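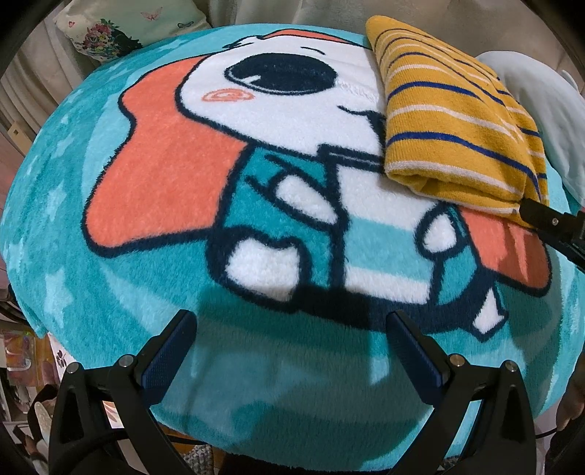
Figure 1. Turquoise printed fleece on a round plush cushion.

Where Does Our Fleece Go? Microfiber Shedding in Household Laundry
Final Project Report, Textiles and the Environment
January 2023

Background

When our group first sat down to pick a topic, we had a long list of ideas and very little agreement. What finally won us over was a short reading on microfibers, the tiny threads that come loose from clothes and blankets in the wash and leave with the drain water. All of us own far too much fleece (it is a cold dorm!), and we wanted to find out how much of it we were sending down the pipes every week.

Fleece gets its soft feel from a brushed surface. The brushing lifts short ends of fiber out of the knit, and those loose ends break away more easily than fibers held tightly in a yarn. Most of the fleece sold for homes is polyester, so whatever comes off is plastic. Cotton and wool shed too, sometimes quite a lot, but they break down much sooner.

What we did

We ran 46 wash loads in the Britholm residence laundry room, starting the previous May and picking up again in the fall. Each load went through a Durnetti front loader on either the cold quick cycle or the warm normal cycle. The drain hose emptied through a Grevamano mesh filter, which we rinsed onto a paper disk, dried overnight and weighed. We used the same liquid detergent all the way through and no softener.

We sorted the loads into fleece, smooth woven items and knits. The knit group gave us the most trouble, and we went back and forth on it for longer than we would like to admit.

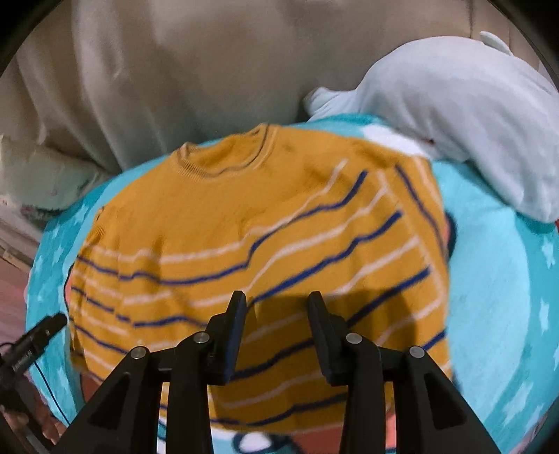 Fiber labels were missing or faded on a good number of donated pieces, so we could not always separate acrylic from cotton or a blend. In the end we kept all the knits together and made a note of it in the data sheet, and we would ask the reader to treat that group with some care.

Results

Over the whole project we collected 3534 milligrams of dried lint. Fleece loads gave the highest weights, and the largest single catch was 132 milligrams, from a warm cycle with a half-full drum. Cold quick cycles gave less lint in every group. Fuller drums also seemed to help, maybe because the items rub and tumble less – though we did not test drum size on its own and would not want to lean on that too hard.

Problems along the way

We had to throw out 18 filter disks in the early weeks, before we learned to cover them while they dried. Our scale also drifted when the heating came on, which took us an embarrassingly long time to notice. And a mesh filter only catches what is bigger than its holes, so our totals are surely on the low side.

Suggestions

For students in shared housing, we would suggest washing fleece cold, on a short cycle, and only when it really needs it. We have also asked Ajayi Hall to consider a filter on one of its machines, and we are still waiting to hear back. If another group takes this up next year, our data sheets and spare disks are in the blue folder in the textiles lab, and you are very welcome to them.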